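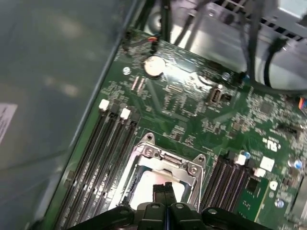
Green server board in chassis: processor in its socket, memory slots on both sides.

Notebook entry, 10/10/26
Entered by: Lakmal Siddiqui
Subject: Static control in the electronics workshop, dry season review

The heating was switched on this week and the relative humidity in the workshop has begun to fall. The wall hygrometer by the store room door and the portable unit kept at the inspection bench no longer agree. The difference was small in August and has grown. Until both units have been compared against the reference instrument at Gurimham, readings are to be taken from the portable unit only, and the unit used is to be written beside each value in the log.

Wrist straps. All straps in the workshop were tested this morning on the Ongart tester, first as worn and then with the cord flexed at the snap. Four failed. Three of these failed only when the cord was flexed, which the daily test as now performed would not have caught. The fourth had a band so stretched that contact could not be kept at the wrist. The failed straps have been cut through at the cord and thrown away. In past years failed straps were placed in the drawer under the tester "for repair" and later found their way back into use. Saodah Rondonuwu has emptied that drawer and removed its label.

The daily test is changed as of this entry. The wearer flexes the cord near the snap while holding the test plate. The result is written down before work begins.

Bench mats. Resistance to ground was measured at the four corners and the center of each mat. Readings were within limits at all benches except the one nearest the window, where the two rear corners were high. The mat was washed with the approved cleaner and measured again after an hour. One corner came back into range. The other did not. Florencio Requena believes that a household spray was used on this mat at some point during the summer; the surface has a slight film that does not lift. A replacement has been requested from Utanura. The bench may be used for mechanical work in the meantime, and a card to that effect has been placed on it.

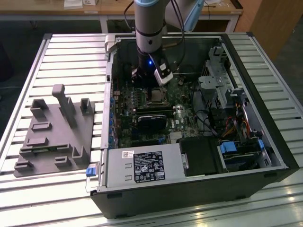 Desktop tower on its side on the slatted aluminum table, side panel removed.

Bags and storage. Baldur Briem went through the shielding bags in the store room, more than 130 in all. Bags with holes, staples or heavy creasing were set aside. Many of the larger bags show wear along the fold, and it is proposed that these no longer be folded for storage. The pink bags on the lower shelf are of the type that does not build up charge but offers no shielding. They had been mixed with the silver ones. They are now in a separate bin, to be used for screws, brackets and paperwork only.

Memory modules were found loose in a cardboard tray on the second shelf, six in total, without tags. They are to be treated as suspect and tested before use.

Floor. No measurement was made. The Trunum floor finish was renewed in August and the supplier's sheet asks for a settling period that has now passed. Roswitha Kleinschmidt has the electrode set and will take readings at the doorway, the aisle and the store room.

Humidifier. The tank was drained and descaled. The unit ran for 15 minutes without a leak. The filter is the old one; the part number on the housing does not match the one in the manual, and the order has been held until this is settled.

Open items

Hygrometer comparison at Gurimham: Siddiqui.
Replacement mat, window bench: Requena.
Floor resistance readings: Kleinschmidt.
Testing of untagged memory modules: Briem.
Filter part number: Rondonuwu.

Added later the same day: the ground point behind the inspection bench was loose at the wall plate. It has been tightened and the mat there measured again, with no change in the reading.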